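Carholm Home Launches Drawer-Tidying Course for People Who Own Too Many Containers

Six-week program begins in April and asks students to bring the drawer with them

CARHOLM, November 19, 2022 - Zeltstead, the home organizing school on the upper floor of the old Brolent shoe store, today announced Small Boxes, a course devoted entirely to the little containers people buy in order to get tidy and then have to find room for.

The course runs for 6 evenings and covers trays, tubs, bins, tins, jars and the kind of open-topped box that arrives with a candle in it and stays for a decade. It does not cover closets, garages or attics. Students with attics will be listened to kindly and sent home with a reading list.

"People come to us and say they need more storage," said Britt-Marie Lindholm, founder of Zeltstead. "Then we go to the house and there is a cupboard full of storage. It is stored very badly. We decided that deserved its own class."

Zeltstead has taught general household tidying since it opened, mostly to adults who have just moved, are just about to move, or moved years ago and still have a box marked MISC. Containers kept taking over the lessons. A session on spice racks last winter ended with the whole group arguing over whether a loaf pan counts as a drawer divider. (Zeltstead's official position is that it does, until someone wants to bake.)

How the course works

Each student brings one drawer. The actual drawer is preferred, pulled out of the kitchen or desk and carried up the stairs with everything still in it. Those whose drawers will not come out may bring the contents in a bag, along with the inside measurements written on paper. Please measure the height as well. The height is where most drawer plans go wrong, usually at the moment of closing.

The first evening is spent emptying. The second is spent sorting the contents by how often they are used, a process that Zeltstead expects to be hard on melon ballers. Containers do not appear until the third evening, and students are asked not to buy any before then. The school is aware that some will. Receipts should be kept.

From the third evening on, students work with the lending shelf, a collection of 100 assorted containers in plastic, wood, metal and card. They can be set side by side on a plain tabletop, swapped, turned and generally fussed over before any money changes hands. The last two evenings deal with labels, lids and what the course outline calls "the leftover inch," meaning the gap at the side of every arrangement that is too narrow for a container and exactly wide enough for a pen to fall into.

Imani Temba, who will teach the course, said the lending shelf settles more disputes than she does.

"You can tell someone a box is too long and they will nod at you," Temba said. "Put it next to two others on a bare table and they see it themselves. I just stand there and try to look wise."

What goes with what

Much of the teaching concerns mixing. Store displays tend to show one container repeated until it fills the drawer, and very few households own one kind of thing repeated until it fills the drawer. Temba encourages students to put unlike containers together and to give each a job that suits it.

Clear plastic is for things that get forgotten, such as batteries, picture hooks and birthday candles. Solid sides are for things that look untidy no matter what is done to them, chiefly string. A long, narrow box will take pencils, chopsticks or takeout menus, and Temba asks only that it not take all three.

Color is left to the student. The school used to advise matching, then noticed that students who matched everything could not remember which box was which and opened them all every morning.
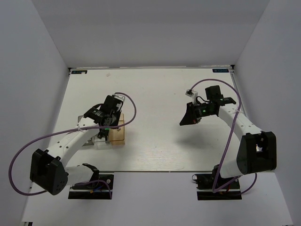
Temba also favors keeping a group small. Three containers standing close together will cover the needs of an ordinary desk drawer, she said, and a fourth is generally there to hold whatever the student could not decide about. The course gives that fourth box a name, the Maybe, and a deadline.

Early results

A trial version of Small Boxes was offered to 13 students earlier this year. Among them was Davoud Golestani, a retired mail carrier, who signed up with a desk drawer he had not been able to open fully since changing apartments.

"The thing blocking it was a drawer organizer," Golestani said. "Still in the wrapper. I'd bought it for that drawer."

His drawer now opens. He has since moved on to the one below it, which he described as a longer project.

Tatu Lyimo, another trial student, came with a kitchen drawer and a firm belief that she needed bamboo. She finished the course with two cookie tins and a shoebox lid cut down to size, and says she is mostly at peace with it.

Practical details

Places are limited to 15 students so that every drawer has a table to itself. The stairs at the old Brolent building are steep and turn once, and anyone bringing a wide drawer should come a little early. Students are welcome to bring a second person to carry the other end. The second person may stay for coffee but may not offer opinions on the contents.

Tools, tape, scissors and label paper are provided. Labels are written by hand. Zeltstead owned a label printer for a short while and found that students labeled the scissors, the coffee pot and one another.

Containers borrowed from the lending shelf can go home between sessions and must be back by the final evening, preferably empty. Students who become attached to one may ask to buy it.

Sign-up is open at the front desk and by mail. Former Zeltstead students may register ahead of new ones, and members of the trial group may attend the label evening again at no charge. Several have asked to.

About Zeltstead

Zeltstead teaches practical tidying to people who live in ordinary-sized homes. Its other courses include Linen for Beginners, The Shared Refrigerator and a one-evening workshop on cables, taught by Oduor Masanja, that has run over time on every occasion it has been held. The school is based in Carholm, above the bakery supply shop that now occupies the former Brolent sales floor.

Press contact

Ms. Hsu, front desk, Zeltstead, Carholm. Reporters who would like to sit in on a session are welcome and will be asked to bring a drawer.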